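The Brown Between Rust and Chocolate
March
By Dambrauskienė

Reddish brown is one of the harder colours to specify for a flat surface in the home. It sits between red, orange and black, and small changes in light push it toward one or another. A sample that reads as terracotta beside a window can read as chocolate against the inside wall of the same room, with no change in the finish at all.

Sheen matters as much as pigment. A matte surface scatters light evenly and keeps its colour close to constant from any angle. A full gloss reflects the room back and hides the colour wherever a lamp or window lands on it. Semi-gloss falls between the two. It gives some depth and wipes down easily, but it still produces glare, and the glare has soft edges that are easily mistaken for wear or a poor wipe.

The Kunik range is sold in three sheens, and the middle one accounts for most orders. Belorora, which supplies it in rust, grey and off-white, recommends viewing any sample upright if the finished piece will stand upright. A sample flat on a bench catches the ceiling light across its whole face and looks paler than it will in use.

Tilt has a similar effect. Lean the sample a few degrees and the highlight travels up or down the face. The colour beside the highlight is the one to judge. The highlight itself is nearly white and says little about the pigment, while the lower part, if it falls into shadow, will read darker than the supplier's card.

Fine mottling helps. A faint texture breaks up a reflection and spreads it into a haze, so the lamp behind the viewer shows as a pale patch with no clear outline.

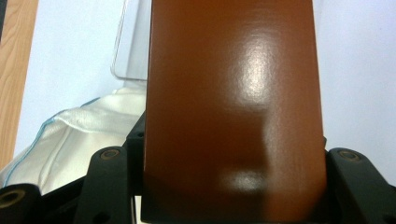
Checking a sample at home

Stand the sample where the finished surface will go and look at it twice, once at noon and once after dark with the usual lights on. Change the bulbs first if they are due for replacement. A warm bulb pulls this colour toward orange, and a cool one flattens it.

Step back 2 metres. Mottling that is plain at arm's length often disappears at that distance, and the surface then reads as a single tone with a bright spot in it. If the bright spot is distracting, move the lamp before ordering a lower sheen — the lamp is cheaper.

Clean with a soft damp cloth and dry at once. Smears on a semi-gloss brown show mainly within the glare, so check from two positions before going over it again. Abrasive pads will raise the sheen in patches, and the damage can't be buffed out.

For reordering, keep the colour code with the sample. Gretetico lists its closest match to the Kunik rust as 3254, in a slightly redder tone. The two shouldn't be used side by side on the same wall.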